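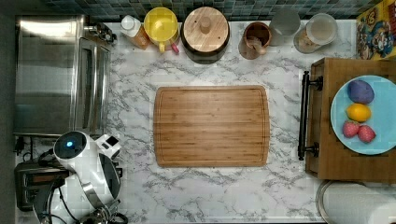
Re-oiling interval for bamboo boards
nbittencourt
September 28, 2025
Bamboo takes oil differently from maple and I can't find a schedule I trust. Mine got its first coat in June, food-grade mineral oil, and has had one more since. It sits on the counter full time, flat, in front of the row of containers. The strips run the length of the face and there is a juice groove all the way around, and the groove is what I am asking about. The face still beads water. The groove does not. Do you oil the groove separately or flood the whole board and let it pool?

stutport_dan
Flood it. Put a tablespoon in the groove, tilt the board to move it around, leave overnight, wipe. The router cuts through the compressed surface, so the groove drinks more than the face does.

Tirnberg
Disagree with flooding. Bamboo is strips and glue. Oil left standing in the groove works into the glue lines, and I have had one open up at a corner. Thin coat with a folded rag, 20 minutes, wipe, repeat the next day.

stutport_dan
Food-safe glue doesn't care about mineral oil. Your corner opened from water.

Tirnberg
Possible. It was stored flat on a wet counter for two years. I still wouldn't pool it.

kmarsh_sindach
Separate issue: flat storage. Smooth counters hold a film of water under a board and the bottom face swells first. Stand it on edge after washing. Also keep it away from the toaster oven if it lives on the same counter. Dry heat on one end will cup it.

nbittencourt
Toaster oven is to the left of it. There is counter between them, I will measure the gap. Can stand it on edge against the tile overnight.

kmarsh_sindach
Do that. And sand the groove lightly before the next coat, 300 grit or near it, wrapped on a dowel. The fuzz is what holds the water.

Tirnberg
Agree on the sanding. Wipe the dust out dry, no water.

nbittencourt
Going with sanding, then two thin coats. Will post the result.
Nivaldo Bittencourt, Assunção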